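Tatico 니트 전용 중성세제 1233
리필 파우치 / 본품 / 세탁망 세트

제조: Lilludum
분류: 세탁용품 > 울·니트 세제
상품 상태: 판매 중

옵션
본품 용기형
리필 파우치형
본품 + 니트용 세탁망
리필 + 니트용 세탁망

상품 설명

Tatico 1233은 울, 캐시미어, 아크릴, 면 혼방 니트를 집에서 빨 때 쓰는 액체 중성세제입니다. 손세탁과 드럼세탁기 울코스에 모두 사용할 수 있습니다. 형광증백제와 표백 성분은 넣지 않았습니다. 향은 무향과 약한 비누향 두 종류이며, 주문할 때 선택란에서 고르시면 됩니다. 선택하지 않으면 무향으로 발송됩니다.

기존 제품(Tatico 울세제)과 비교해 거품을 줄였습니다. 헹굼을 두 번으로 끝낼 수 있는 농도에 맞췄고, 점도도 낮아져 찬물에서 뭉치지 않고 풀립니다. 용기 뚜껑은 계량컵으로 쓸 수 있으며 안쪽 눈금은 25ml와 50ml 두 줄입니다. 구형 용기의 뚜껑은 눈금 위치가 다르니 섞어 쓰지 마십시오.

사용량

손세탁: 물 5L에 25ml
드럼세탁기 울코스: 니트 세 벌까지 50ml
부분 얼룩: 원액을 물에 같은 양으로 풀어 면봉으로 두드린 뒤 전체 세탁

표준 사용량보다 많이 넣어도 세척력은 거의 달라지지 않습니다. 헹굼만 길어집니다.

손세탁 방법

1. 옷 안쪽의 세탁 표시를 확인합니다. 물세탁 금지 표시가 있으면 사용하지 않습니다.
2. 대야에 30도 이하의 물을 받고 세제를 먼저 풉니다.
3. 니트를 뒤집어 접은 상태로 담그고 손바닥으로 눌렀다 떼기를 반복합니다. 비비거나 비틀지 않습니다.
4. 5분 안에 꺼내 같은 온도의 물로 두 번 헹굽니다.
5. 마른 수건 위에 펴고 수건째 말아 눌러서 물기를 뺍니다.
6. 평평한 곳에 펴서 그늘에 말립니다. 옷걸이에 걸면 어깨와 밑단이 늘어납니다.

배색 니트와 장식이 있는 니트

색이 둘 이상 들어간 니트는 이염 확인을 먼저 하십시오. 세제 희석액을 흰 면수건에 묻혀 진한 색 부분의 안쪽 솔기를 10초쯤 누릅니다. 수건에 색이 묻으면 물세탁을 하지 말고 전문점에 맡기시기 바랍니다. 색이 묻지 않더라도 담가 두는 시간은 3분을 넘기지 않는 것이 좋습니다. 가슴에 패치가 달린 옷은 패치 둘레를 당기지 말고, 말릴 때 패치 면이 접히지 않도록 펴 둡니다.

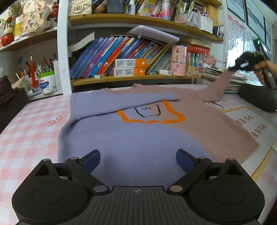

한 번 담갔던 세제물에 다른 니트를 이어서 빨아도 되나요?

권하지 않습니다. 먼저 담근 옷에서 빠진 염료와 보풀이 다음 옷에 옮을 수 있으므로 세제물은 한 벌마다 새로 받아 주십시오. 같은 색, 같은 소재의 양말이나 장갑 정도는 함께 빨아도 됩니다.

건조와 보관

건조대는 망으로 된 평판형이 알맞습니다. 두꺼운 니트는 겉이 말라도 겨드랑이와 시보리 안쪽에 습기가 남으므로 반나절 뒤 한 번 뒤집어 줍니다. 건조기는 저온이라도 쓰지 마십시오. 모양이 틀어졌을 때는 덜 마른 상태에서 손으로 품과 소매 길이를 맞춘 다음 그대로 둡니다. 다 마른 뒤에는 스팀다리미를 2cm 이상 띄워 김만 쐬어 주십시오.

철이 지난 니트는 세탁 후 완전히 말려 개어서 보관합니다. 보관 중인 옷은 2월쯤 한 번 꺼내 바람을 쐬어 주면 냄새가 배지 않습니다. 방충제는 옷에 직접 닿지 않게 종이에 싸서 넣습니다.

세탁망 안내

세트에 들어가는 Ouellet 세탁망은 가로 50cm의 사각형이며 지퍼 손잡이를 덮는 고무 밴드가 있습니다. 성인용 니트 한 벌이 들어가는 크기입니다. 망 하나에 두 벌을 넣으면 안에서 서로 쓸려 보풀이 생깁니다. 두꺼운 코트형 가디건은 대형 망(별도 판매)을 사용하십시오.

제품 정보

품명: 세탁세제 (액체형)
액성: 중성
용도: 울, 캐시미어, 아크릴, 면 혼방 니트
사용 불가: 실크, 가죽, 모피, 물세탁 금지 의류
사용기한: 제조일로부터 31개월, 개봉 후 12개월 이내 권장
보관: 직사광선을 피해 실온 보관. 얼었던 제품은 실온에서 녹인 뒤 흔들어 사용

주의사항

어린이의 손이 닿지 않는 곳에 두십시오. 눈에 들어갔을 때는 흐르는 물로 충분히 씻고 이상이 있으면 의사와 상담하십시오. 염소계 표백제나 섬유유연제와 한 대야에 섞어 쓰지 마십시오. 유연제는 마지막 헹굼물에 따로 넣습니다. 피부가 약한 분은 고무장갑을 착용하십시오.

배송 및 교환

평일 오후 2시 이전 결제분은 당일 출고됩니다. 제주 및 도서 지역은 추가 운임이 붙습니다. 액체 제품 특성상 개봉 후에는 단순 변심 교환이 되지 않습니다. 배송 중 새거나 용기가 파손된 경우에는 수령 후 7일 안에 사진과 함께 문의 게시판에 남겨 주시면 새 제품을 보내 드립니다. 세탁망은 포장을 뜯지 않은 상태에서만 교환할 수 있습니다.

리필 파우치는 구형 용기에도 부어 쓸 수 있습니다. 남은 세제가 있으면 다 쓰고 용기를 헹군 뒤 채우십시오.

공지
2023년 9월 22일 출고분부터 본품 뚜껑 색상이 흰색에서 회색으로 변경됩니다. 내용물과 용량은 같습니다. 재고 상황에 따라 두 색상이 섞여 발송될 수 있으며 색상 지정은 받지 않습니다.

제품 문의: Keerthana Poduval
대량 구매 및 세탁소 납품: Murali Ramasamy

함께 보는 상품
Osow 평판 건조망 2단
Ouellet 대형 세탁망
Tatico 울세제 (구형, 재고 소진 시까지)
보풀 제거용 빗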